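3.2 How the boats handled

I should say up front that I went into the sea trials liking the Caldeira more. It's the prettier hull, and I had spent most of April sanding the inside of it. So I asked Lawal Uzor to pick the running order, and he put the Jedham out first, with 2 people aboard and the tanks full. Both boats are small open RIBs with the same outboard, and we ran each one over the same course off Dusta, once in each direction. 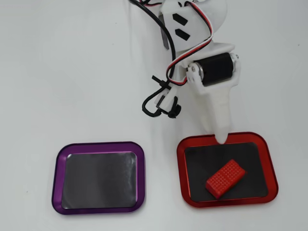
3.3 Ride in a short chop

The Jedham was dry and a bit dull. It came up on plane without lifting its nose much, and at 10 knots I could still write in my notebook (badly, but I could read it later). The Caldeira jumped up quicker and then slapped its way across every wave it met. We made 4 runs in each boat, and I wrote down the same word after all of them — "slappy." 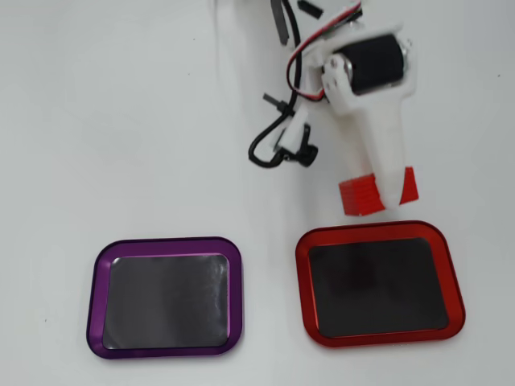
Figure 3. Taken 03/07/2022.

Lawal thinks the trouble is the tube height, and he may be right. The Caldeira's tubes sit well clear of the water at rest, so they don't help much until the boat is already leaning over. I'd still like to try it with the battery moved forward before we blame the tubes. The harbor wall at Ludiria dates from 1884 and throws back a nasty cross wave, so I've left our runs close to it out of the comparison. 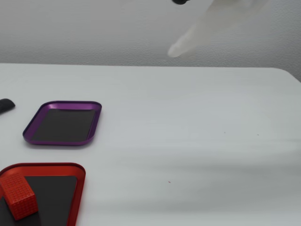

3.4 Fuel use

We topped off both tanks from the same can after each run and wrote down what went in. I don't trust the first Jedham number, as the boat was rocking at the dock while I poured, so it's left out of the averages.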